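Forkby Community Workshop
Gallery: The Cup Shelf Gets Cleared
Posted 19/02/2025 in Around the Building

Every February we empty the kitchen cupboard at Forkby and find out what we have been drinking from. The cupboard was built to hold 30 cups. It was holding 40, plus a gravy boat, and the door had taken to opening by itself in the evenings.

The rules were the same as last year. Everything comes out and gets washed, and anything with a chip on the rim goes to the mosaic class, who are always a little too pleased to see us. Mugs with a name on the bottom go back to the name. Mugs without one are fair game until the end of the month.

A few notes on the regulars before we start. The tall glasses came from the old cafeteria at Clellero and have survived everything, including the dishwasher we no longer own. The Ular mugs, the heavy ones with the square handles, were bought as a set of 14 and now number considerably fewer. If you have one on your desk at home, you know what to do, and the back door is open until six.

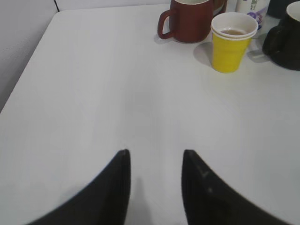

Sorting a cupboard is mostly a matter of putting things on a table and then standing there. The first round went quickly, with the obvious keepers at one end and the obvious embarrassments in a box on the floor. The second round is where opinions come in. Plastic cups, for instance, have a strong following among people who have dropped a ceramic one, and a long list of enemies among people who like tea. The yellow one has found a compromise by taking in a paper cup as a lodger, complete with a bit of something tea-colored at the bottom. The dark red mug next to it has the better handle and, to my mind, the better claim to a place on the front row. I have voted for it twice.

A word on paper cups, now that one has come up. We bought a box of 400 for the open day and were told it would last for years. It is a very good box. It has also made people forget that the sink works, and the recycling bin is now full of cups that were used for one mouthful of water and then thought better of. Please take a real mug if you are staying longer than it takes to read this page.

The new arrangement, for those who missed the laminated sheet: mugs on the middle shelf, glasses above, plastic below where the kids can reach it. Odd lids live in the Filip tin by the kettle. We have around 30 odd lids and have yet to meet anything they fit, but throwing them out is a sure way to meet it the next morning.

Still unclaimed: one travel mug with a leak, two saucers that do not match each other or anything else, and the gravy boat. The gravy boat has been unclaimed for three years running and will be going back on the top shelf – it holds the teaspoons quite well.

Leftovers go to the Clellero swap table at the end of February. Bring a bag. Please do not bring a mug.

More galleries: Tool Wall Repaint / Leaf Day / The Great Extension Cord Untangling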